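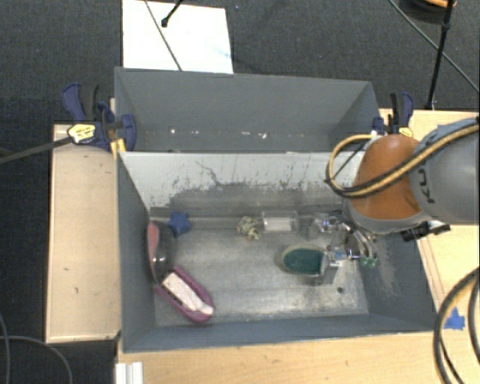
Moneck Road Allotment Association
Minutes of the autumn meeting, September 11, 2018
Held in the back room of the Pliler Street library

The chair opened the meeting once the folding chairs had been persuaded to unfold. Apologies were received from three plot holders and from the library's heating.

1. Minutes of the last meeting
Approved, after the word "marrow" was changed to "squash" throughout. The owner of the squash abstained.

2. Water
The meter reading is in, and we have used 1,000 gallons more than in the same period last year. The summer was dry. It was also suggested that the hose by the lower gate had been left running overnight, and there followed a silence in which everyone looked at their shoes. The secretary will put up a sign. It was pointed out that there is already a sign. The secretary will put up a larger one.

3. The shed roof
Two quotes have come in. Wukar Roofing would replace the whole thing and wants more than the shed, its contents and possibly the land are worth. Pfister & Sons would patch the north side for $200, materials included, and could start when the beans are down. Pfister accepted by a show of hands. One member asked that it be recorded that he could have done it himself for $40. It is so recorded. He was also asked why he hadn't, and that is recorded too.

4. Compost
The discussion of what may go in the shared heap was resumed from January, when it was left unfinished on account of the hour and the tone. The following was agreed:
Eggshells, yes.
Cooked food, no, including soup.
Tea bags, yes, if torn open. Nobody present admitted to ever having torn one open.
Bindweed, absolutely not, and whoever did it should come forward.

A motion to turn the heap every other week was carried. A motion to say who would turn it was not.

5. Paths
The path between plots 8 and 9 is getting narrower. The holder of plot 8 believes this is the work of plot 9. The holder of plot 9 believes paths do that. The original plan of the site will be consulted if it can be found; it was last seen lining a drawer. Until then both parties will keep their edging where it is, and their opinions as well.

6. Harvest supper
To be held in the yard behind the Moneck Road chapel, weather allowing. Last year produced eleven zucchini loaves and no bread. A sign-up sheet went around and came back with seven zucchini loaves on it, so the chair has reserved the right to assign dishes. Bring your own plate, and please take the same one home.

7. Any other business
The padlock code will change at the end of the month. It will not be read out at meetings, as it was last time, with the window open.
A wheelbarrow has turned up by the compost heap. It isn't ours, but it is better than ours, and the meeting decided to wait a decent interval before asking around.
The scarecrow on plot 14 is startling the mail carrier – could it please face the other way.

The next meeting will be in January, same room. Members are advised to wear a coat.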